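Notes, wk 4 - sorting and storage (small-space housekeeping)
September 2024

Carrying on from last time. We got as far as "everything has a home" and ran out of clock. Finish that, then containers, then the reset.

## 1. Homes for things, cont.

- A home = one spot, one name. "In the hall somewhere" is not a home.
- Put it where it gets USED, not where it looks right. Scissors in the kitchen if that's where you open parcels.
- Two homes is ok for cheap stuff (tape, pens). Not for keys, passports, chargers.
- Heavy low, light high. Daily stuff between knee and shoulder.

Gatonik exercise from last week: most of you wrote down where things *should* go. Wanted where they *land*. Redo it, one room only, bring the sheet back.

## 2. Sort before you buy

Most common mistake on the homework. People buy the bins, then fill the bins. Order is:

1. Pull everything out. All of it, onto a flat surface, bed or floor.
2. Group by kind. Hair things with hair things, toys with toys, paper with paper.
3. Remove what's broken, outgrown, or belongs to another household.
4. Measure the pile.
5. *Then* the container.

Step 4 gets skipped. Measure the shelf too, inside not outside, and allow for the door hinge. Two of the sample floor plans (Jesari flat, Tam flat) have a closet where the door opens inward and takes a third of the floor. Look for it.

The Jesari inventory, for anyone who missed it: 2,892 items in a one-bedroom, counted over a month. 435 were in the bathroom. Don't copy the method, way too slow, but the split by room is worth knowing. The bathroom was the smallest room in the place.

Small mixed stuff is the hard part. Toys, hair clips, odd plastic pieces, the things that drift from room to room. Don't try to sort it fine. One broad category per box, and stop.
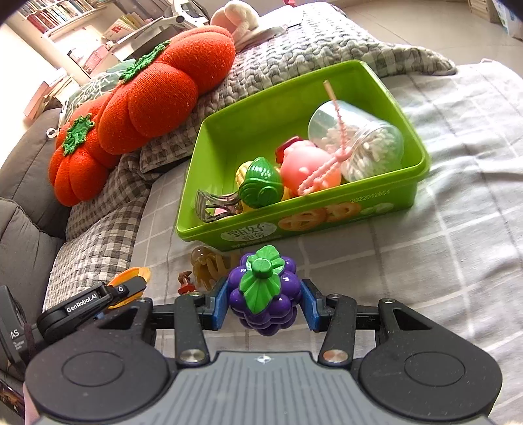 Samina Sethi wrote in after the last handout that one broad category doesn't hold up with kids under five, because they want the one piece at the bottom and the whole box gets tipped out every time; she went to shallow trays on a low shelf and the tipping stopped in her house. Fair point. Shallow beats deep for anyone who can't read a label yet. Costs you shelf space though, so work out the trade before switching. Deep boxes still fine for things that come out as a set (blocks, train track).

## 3. Containers

Clear vs solid color:

- Clear = you see what's in it, you also see the mess. Good inside a closet.
- Solid = calmer on an open shelf, needs a label or a color rule.
- Color rule only works if the whole household knows it. Write it on the inside of the closet door.

Lids. Use them for stacking, moths, dust, pets. Otherwise leave off. A lid is an extra step and peple put things on top of the lid instead of in the box.

Shape: square corners. Round baskets waste the corners of a shelf. Tapered bins are worse than they look, measure at the base.

Fill to three quarters. Always. A full box can't take the thing you're putting back.

## 4. The reset

Short, daily, same time. Gidik schedule is 8 minutes before dinner, timer on, stop when it rings even if you're not done. Longer resets in the reading get dropped within a couple weeks, see table on p. 3 of the packet.

- One carry basket per floor. Walk it round, empty it, put the basket back. A basket that stays full is just another pile.
- Don't sort during a reset. Unknown item goes in the "ask" box.
- Empty the ask box once a week with everyone there.

Seasonal: bigger sort in December before gifts come in. Same five steps as section 2, one room per day, not the whole place.

## For next time

- Redo the landing-spot sheet (see sect. 1).
- Pick one shelf. Inside width, depth, height. Bring the numbers.
- Read the packet chapter on shared closets. Skip the bit about wardrobe kits, out of date.
- Written piece, 1,000 words max, on one catagory you find hard to part with and where it lives now. Plain language pls. No photos of other people's rooms without asking them.

Paper still to come: linen, medicine cabinet, under-bed. Under-bed might slip to wk 6.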